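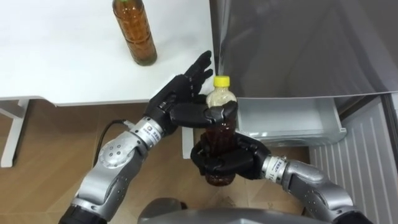
Wie lange hält sich eine angebrochene Flasche Tee im Kühlschrank?

Gekaufter Eistee bleibt nach dem Öffnen zwei bis drei Tage gut, wenn er fest verschlossen und kalt steht. Maßgeblich ist die Angabe auf dem Etikett. Selbst gekochter Tee sollte am nächsten Tag getrunken sein.

Kalter Tee auf Vorrat

Für eine Kanne 800 ml Wasser aufkochen und 15 g losen Schwarztee damit übergießen. Nach vier Minuten abseihen. Wer gern süßt, rührt den Zucker jetzt ein, im kalten Tee löst er sich schlecht. Die Kanne in ein Becken mit kaltem Wasser stellen und das Wasser einmal wechseln. Erst danach kommt der Tee in den Kühlschrank.

Trüb wird Schwarztee vor allem dann, wenn er stark ist und langsam abkühlt. Dem Geschmack schadet das nicht. Ein Schuss heißes Wasser macht ihn meist wieder klar. Zitronenscheiben erst ins Glas geben, in der Kanne werden sie über Nacht bitter.

Flaschen reinigen

Enghalsige Flaschen mit einem Esslöffel rohem Reis, etwas warmem Wasser und einem Tropfen Spülmittel füllen, zuhalten und kräftig schütteln. Gut ausspülen und kopfüber trocknen lassen. Deckel mit Dichtung getrennt waschen. Braune Ränder in der Kanne gehen mit Natron und einem feuchten Tuch weg.

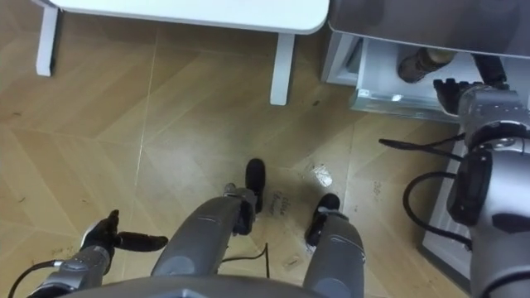 Hauswirtschaftskreis Velbridge, Arbeitsgruppe Küche und Vorrat

Klemmende Schubladen

Schublade ganz ausziehen und die Schienen mit einem trockenen Pinsel auskehren. Krümel und Staub sitzen meist hinten am Anschlag. Fettige Reste mit Spülwasser abwischen, trockenreiben, dann sparsam Silikonspray auftragen. Speiseöl verharzt und gehört nicht auf die Schiene. Läuft der Auszug danach immer noch schief, die Schrauben an beiden Seiten nachziehen.

Teeflecken auf dem Boden

Frische Flecken sofort mit Küchenpapier aufnehmen und mit lauwarmem Wasser nachwischen. In hellen Fliesenfugen hilft ein Brei aus Natron und Wasser: zehn Minuten einwirken lassen, mit einer alten Zahnbürste ausbürsten, klar nachwischen. Auf geöltem Holz bitte kein Natron verwenden, es kann dunkle Stellen geben.

Der Tipp mit dem Reis kam von Archie Cairns. Weitere Hinweise nehmen wir beim Treffen im Oktober entgegen.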